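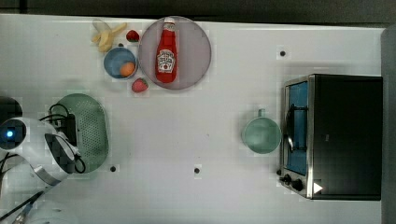
Can a person with no programming background teach a robot arm a kitchen task with the Vundia kit?

Most of our staff could, once they had been shown how to start, pause and discard a recording. The kit handles the recording side well. Deciding what to show the robot, and how consistently to show it, is still left to the person doing the showing, and the manual gives little help with that part.

Review of the Vundia Demonstration Kit
Prepared by the equipment review office, Plirnolano Technical Institute, Hustov

Summary of findings

The Vundia Demonstration Kit, sold by Lukáč, is a set of hardware and software for recording robot tasks from a human operator. It supports two methods. In the first, the operator takes hold of the arm and moves it through the task by hand. In the second, the operator works from a separate hand controller and the arm follows. Our office recommends the kit for teaching laboratories that already own a suitable arm. We recommend it with reservations for laboratories that expect to record every day, for reasons given under "Software" and "Support."

What the kit includes

The kit comes with the hand controller, a foot pedal, a connection box, cables and a software license. It does not include a robot arm, a gripper or cameras. The product page states this, but in small type, and departments preparing a purchase request should read it carefully. The price quoted to us was 3,000 euros, with the first year of software updates included.

Printed instructions are limited to a safety leaflet and a wiring sheet. The full manual is supplied as a file. It is well organized up to the point of the first recording and becomes thin after that.

Setup

Our technical staff had the controller moving the arm by the end of the first morning. Wiring was clear. The connection box has labeled ports, and the plugs cannot be inserted the wrong way around. The calibration step asks the operator to bring the arm to several poses and confirm each one on the screen. The wording of these prompts could be improved. "Confirm neutral" appears at two different stages and means something different each time.

Cable length deserves a mention. The supplied controller cable is short enough that the operator must sit close to the table. We replaced it with a longer one of the same type and saw no loss of performance. The other cables should be given enough slack for the arm's full reach and checked again whenever the layout of the table changes.

Guiding the arm by hand

Hand guiding is the method most new users prefer. With the pedal pressed, the arm becomes light enough to move with one hand, and releasing the pedal holds it in place. Staff who had never worked with a robot understood this at once.

The method has limits that buyers should know in advance. The operator's own arm and shoulder tend to block the view of any camera mounted above the table, and recordings made this way may be of little use for training a model that relies on images. Fine movements are also harder than they look. Lowering a gripper over a strawberry while holding the wrist of the arm requires a steadiness that many of our participants did not have on a first attempt. Where the purpose is to store a fixed path, such as moving a plate from one marked position to another, hand guiding is quick and entirely adequate.

Working by remote control

The hand controller is the stronger part of the kit. It is light, the trigger for the gripper has a smooth travel, and the delay between hand and arm was too small to trouble any of our operators. The operator stays clear of the work area, and the cameras have an open view of the objects and the gripper.

What the controller lacks is any sense of touch. An operator closing the gripper on a firm object receives no signal that contact has been made and must judge by eye. With soft fruit this matters a great deal. We advise setting the grip force limit low before the first session and raising it only when a task requires it. The setting is found under "Tool" in the software and is not mentioned in the manual's chapter on grasping.

Operators improved with practice, though at very different speeds. We suggest that departments treat an operator's early recordings as training for the operator and delete them. Mixing hesitant recordings with fluent ones gave us worse results than using the fluent ones alone.

Choice of objects and table layout

A mixed kitchen layout of the kind at the top of this page, with fruit, a bowl, a ketchup bottle on a plate, a strainer, a mug and a toaster oven sharing one white tabletop, makes a demanding and useful test. Small round items call for a different approach from a long bottle lying across a plate. A mug can be taken by its handle or by its rim, and the operator should settle on one before recording begins. An oven door on a hinge asks the arm to follow a curve, and a shaky demonstration shows up there sooner than it does in a simple pick-and-place task.

We recommend that users write down the starting position of each object, and then vary those positions on purpose between recordings. Early in our evaluation, every demonstration began with the mug in the same place. The resulting model performed acceptably until the mug was moved by the width of a hand. This was our error and no fault of the kit, but a single paragraph in the manual would have prevented it.

For a task as plain as placing a piece of fruit in a bowl, we found 50 demonstrations to be a sensible starting point. Tasks with a door or a lid needed more, and we did not reach a satisfactory result with the oven door during the loan period.

Software

The recording screen is uncluttered. Start, pause, save and discard can all be assigned to the foot pedal, and we strongly advise doing so. Taking a hand off the controller to reach for a mouse introduces a small jerk at the end of the recording, and that jerk is then learned along with everything else.

Playback is reliable. Each recording can be replayed on the arm at reduced speed before it is accepted, with all objects returned to their starting positions. We consider this feature essential and were pleased to find it in the basic license.

File management is the weak point. Recordings are named by time of day only, folders cannot be renamed from within the program, and there is no field for notes. A laboratory with several operators will need its own log. Ours was a shared spreadsheet listing the operator, the task, the layout and any remarks. Export to common formats works, but it must be done one recording at a time. For a class exercise this is a small inconvenience. For daily collection it is a serious one.

Safety

The stop button on the connection box worked every time it was tested. Its position is less satisfactory. When the box is placed on the floor, as the wiring sheet suggests, the button cannot be reached from a chair. We moved the box to the table edge on the operator's side and consider that the only acceptable arrangement.

During hand guiding, the operator is by definition within reach of the arm. Speed limits should be set for this mode separately, and the software allows it. In our teaching rooms, replay is permitted only when all hands are clear of the table. Appliances used as practice objects remain unplugged throughout.

Support

Lukáč answered our written questions promptly in the first weeks of the loan. A later question on batch export, sent in October, was acknowledged but had not been resolved when this review was completed. Replacement pedals and cables can be ordered separately. The hand controller can only be exchanged as a complete unit.

Recommendation

Approved for purchase by teaching laboratories. Departments planning larger collections should request a loan unit first and test the export process with their own files. Requests for the Institute's evaluation unit may be made through the equipment desk in Hustov. Borrowers will be asked to complete the short safety briefing before collecting it, and to return the longer controller cable together with the original.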